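In defence of folding on the bed

by Eylül Bayram
March 15, 2025

My landlady in Stesley had a rule that clean clothes must never touch a bed. She had a table for folding, with an oilcloth on it, and everything from the line went on this table and from there into the cupboards. When I rented her upstairs room I was 23 and had come to England with two suitcases, and I obeyed this rule because I thought it was an English rule. Later I learned it was only hers.

I want to write something in favour of the bed as a place for folding. I know it is a small subject. But I have read many articles in the last years about how to keep a house, and almost all of them suppose a house I have never lived in, with a laundry room, a long counter and baskets with labels. In the flats where I have lived, first in Stesley and now in Treloar, the biggest flat surface was always the bed. It would be strange not to use it.

The usual argument against it goes like this. If you put the washing on the bed, you will not finish, and at night you will move the whole pile to a chair, and in the morning you will move it back. I accept that this happens. It has happened in my home for a whole week at a time. My husband calls our chair "the second wardrobe" and he is not wrong. But the people who fold on a table also stop in the middle, and their pile can stay there much longer, for the reason that a table is needed only for dinner and one can always eat at the other end. A bed you need every night. It puts a limit on your laziness, and I think for most of us a limit is more useful than a system.

There is also the question of height. My kitchen table is made for sitting, and when I fold standing up at it my back begins to hurt before I reach the towels. The bed is lower, this is true, but I can kneel beside it on a cushion or sit on the edge, and the clothes are spread before me at the level of my hands. My mother folded like this, on her knees at the side of the bed, with the radio on. I did not think about why until I had a back of my own to look after.

Long things are where the bed wins completely. Shirts and trousers can be folded anywhere, even in the air if you have practice. But a scarf, a shawl, a pair of thick tights, the long belt of a dressing gown, all these hang down from a table on both sides, and when you lift one end the other end slides to the floor. On a bed they lie still. The cover holds them a little, the way a smooth table does not. You can lay the thing out across the foot of the bed, pull it straight, bring one end over to meet the other, and leave it there while you look for the next one.

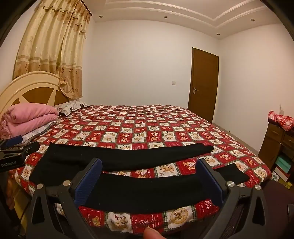 For knitted things this is even more important. A knitted piece should be laid flat and given a moment before it is folded, so that you can see whether it has been pulled out of shape. Black knitting is the worst for this, as it hides everything. You cannot see a dropped stitch or a twist in it until it is lying on something light or something with a pattern, and then suddenly the edge becomes clear and you notice that one side is longer. I have found more small holes on my bed than I ever found in front of the mirror. A good lamp helps also, but it is the ground behind the cloth that does most of the work.

This brings me to the bedspread, about which I have strong opinions. I believe a bedspread should have a pattern and I believe it should be a cheerful one. The magazines have wanted us to sleep in white and grey for a long time now. A friend of mine in Prondberg has such a bed, entirely the colour of oatmeal, and it is beautiful, and one afternoon in October I put my coat on it and she moved my coat. I understood her. On a bed like that everything you put down looks like a mistake. But a patchwork print, with squares and checks and some bears or hearts in it, forgives you. It can have clothes on it and still look like a bed. It can have a child on it, or a cat, or a tray.

People say that teddy bears are for children's rooms. I used to think the same. Then I noticed that nobody who comes into a bedroom with bears on the cover stays serious for long, and I include the man who came to repair the radiator. A grown person spends a third of her life in bed, most of it with closed eyes. The cover is for the other hours, when you pass the door with your arms full. I prefer to pass something that is red and cream and a little silly.

A bedspread for folding must also be one that you can wash without fear. This is the reasonable part of my landlady's rule, and I do not want to be unjust to her. If the cover is dusty, or the dog sleeps on it, then clean clothes should not go there. So the cover must be washed often, and for this it must be of a kind that goes into the machine, dries on a line and does not need the iron. The heavy quilt can be kept folded up near the pillows until night. I shake my bedspread out of the window before I bring in the washing, and I do not put outdoor bags on it, ever. A suitcase on the bed is for me what a shirt on the bed was for her. Everybody has one rule of this kind, I suppose, and cannot explain it completely to other people.

I should say something about the method, if it can be called so. I bring everything in at once and drop it in the middle. Some writers advise sorting first, by person or by drawer, but I find that if I sort first I feel I have done the job and I go to make tea. So I begin with the long and difficult things, at the foot of the bed where there is most room. Then the big flat ones. The socks come at the end. I have in my drawer 22 socks which belong to nobody's pair, and I have decided to keep them, against all advice, because three times already the lost one has come back, once from inside a pillowcase.

I do not fold to make perfect rectangles. I tried the method where each thing must stand up alone in the drawer, and for one month my drawers were very elegant. Then winter came, and thick jumpers do not wish to stand. Now I fold in half and in half again, and I put the flat pile in the drawer with my two hands, pressing a bit. For scarves and other long pieces I bring the ends together, then again, and then I roll them loosely, as this leaves no hard line across the middle. If someone has a better way with scarves I would be glad to hear it.

Last winter I saw an advertisement for a folding board from a company called Ornimora. It was to be laid on a table and it promised to save time. I can believe it does. But I have begun to doubt that time is what I want to save. When I fold on the bed in the afternoon the house is quiet, the window is a bit open, and my hands are busy with something they know. I think about letters I must answer. I remember who gave me the scarf. It is not a holiday and I would not go so far as those authors who call it meditation, I only say that it is one of the jobs I mind least, and that I minded it much more when I did it standing up at the oilcloth, in the cold kitchen, with my landlady behind me checking the corners of the pillowcases.

She is old now and we write to each other at New Year. In her last card she told me that the table had gone to her nephew, and that she does the folding upstairs these days, sitting down. She did not write where upstairs, and I did not ask her.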